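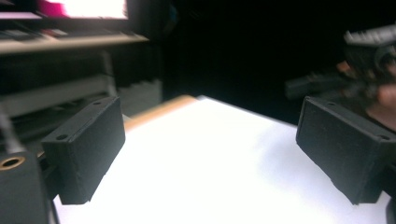 No. 364

Clear bags and the white table

I have spent most of December going through the cupboards, and the job has reached the point where everything that comes out has to go into something before it can go back. I do it all on the white table. It used to be my sewing table and I nearly sold it when we moved to Wiltthorpe, but a white top is very good for sorting. You can see every crumb and every stray screw, and I no longer put things away with half the cupboard floor stuck to them.

The bags are ordinary clear ones on a roll. I tried the Teko ones with the slider first and they were fine until the sliders started coming off in my hand. After the second one I went back to the plain sort from Yip, the hardware shop by the bus station. The roll cost me £2 and I am still on it. They are thin, and they crease as soon as you touch them, so don't buy them if you want your shelves to look smart.

My method is not much of one. One thing to a bag, pushed well down to the bottom, and then the spare film twisted round at the top. I don't tie a knot. I used to, and every time I wanted something I had to tear the bag to get at it, which used up a bag each time. A twist will mostly stay put if the bag is stood up and has something next to it on the shelf.
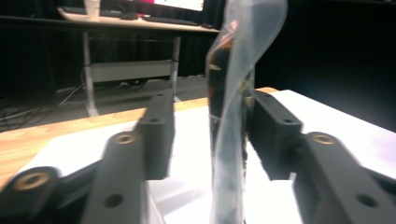
Darker things are the ones I get wrong. Once they are in a bag and at the back of a shelf they all look the same, and in the autumn I opened three before I found the shoe brush. So now there is a strip of masking tape on each one with a word or two in pencil. Pencil because I reuse the bags — biro goes through the tape and leaves a mark on the plastic.

The tall cupboard in the hall took two evenings. I had put it off for a year, mainly on account of the top shelf, where there was a box marked Bunedow from the flat before last that had never been opened. It had candles in it, a bicycle lamp and a great many curtain hooks. I kept the lamp and the hooks. The candles had gone a bad shape over the summers and I threw them out.

I stopped at 24 bags for the hall because that is what the shelves will hold standing up. Lying down you could fit more, but then the twists undo themselves and you are back to rummaging. Whatever was left over went in the charity pile by the front door, and I am trying not to look in it again.

Next is under the stairs. I have bought another roll.

Print this post | E-mail this post

Comments (3)

Anonymous wrote:
Do you squeeze the air out before twisting? I do and they take up far less room, but my shoes came out smelling odd.

Blog author wrote:
Not for shoes or anything leather. For cables and so on, yes.

Anonymous wrote:
I had the same trouble with the Teko sliders. Bread bag clips work well on the plain ones if you save them up.

Related posts
What to do with single curtain hooks
The airing cupboard, part 2
Moving the sewing table
Masking tape, cheap and less cheap
Leaving Bunedow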